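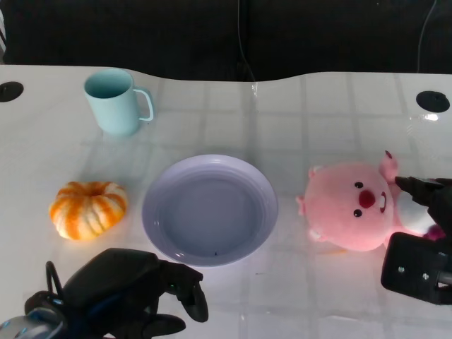
Slide 1: Title, and a quick hello

Hi everybody. Click past the title fast, they can read it. I'm here to talk about house rules for tabletop manipulation work, the stuff we wrote down at Zerholm after a spring of arguing about it. Current version of the rules is dated 05/06/2023 and it runs to 28 lines. It used to be 56. Cutting it in half was the best thing we did to it (pause, let the people with long checklists laugh).

Ask for hands: who has a written table rule at their site? Who has read it this year?

Slide 2: What's on the table

Go back to the opening photo for a second if people were still finding seats. Mug, little striped pumpkin, plate, pink beaver. I picked a soft toy and a plate on purpose when I wrote this section, because they want completely different things from a gripper. You can squash a beaver a fair amount and it will forgive you. A plate won't.

So rule one on our sheet: every object has a handling class before it goes on the table. Soft, rigid, breakable. We write it on the object card, and the card lives in the bin with the object. If you bring something from home, great, I love it, but make it a card first.

Mention: Farina (our card template) is one side of one page. Please steal it.

Slide 3: Spacing

This is the one I get emails about. People want a number, and I keep not giving them one — it depends on your fingers. What the sheet says is that the open gripper has to fit down beside the target without touching a neighbor. Try it by hand before the session, arms in slow mode. Takes two minutes.

Things with handles get extra thought. On the photo the mug handle points right, toward the open part of the table. I like that. Turn a handle toward another object and you've just made a hook.

Slide 4: Two arms, one table

Slow down here, it's the part I care about most.

Our rule: when one arm is in contact with an object, the other arm has a declared job. Holding, moving, or parked. "Hovering while I think" isn't a job. We had so many messy recordings at Darnari last July where the second hand just drifted, and when we tried to label them later we couldn't agree on what it was meant to be doing. I threw out 22 of those myself and I was grumpy all afternoon.

Point at the two grippers. The right one is on the toy, the left one is low in front, near the plate. Ask the room what they'd declare for the left. Take two or three answers, don't pick a winner. Then say: if we can't agree from a picture, the log has to tell us.

Slide 5: The surface itself

Glossy tables! I know, they look nice and they wipe down in no time. But look at the grid of reflections across that white top, and the bright spot back by the right-hand cable hole. And there's orange bouncing off the table under the pumpkin. If your vision setup is fussy, that's all stuff it has to deal with.

We don't ban shiny tables. The rule is that you write down the surface and leave the lights alone for the whole session. Matte mat is fine too, but then use it every time. Please don't switch halfway and forget to log it (I have done this, it cost me a weekend).

Slide 6: Cables

Short slide. Loose cables stay behind the back edge or go through a hole. Cables on the arms get checked through the full reach, both sides, before the first run of the day. If a loop can catch on a finger, tie it down. Do the little elbow gesture so they remember.

Slide 7: Stopping

Who can stop the robot? Anyone in the room. That's the whole rule and I'm proud of how short it is. You don't have to be right, and you don't owe anybody a reason until the arms are still.

We log stops in Clidia, same place as everything else. At last look we had 3,000 entries in there and the stops are the ones I go back and read.

Slide 8: Getting started at your place

If time is short, skip straight to this one. Start with the object cards and the stop rule, run them for a month, then add spacing. Don't print my sheet and tape it up. Your table isn't my table.

Leave the link up during questions. Somebody will ask about food items — say we're still working on it, and that the draft is on the second page of the handout.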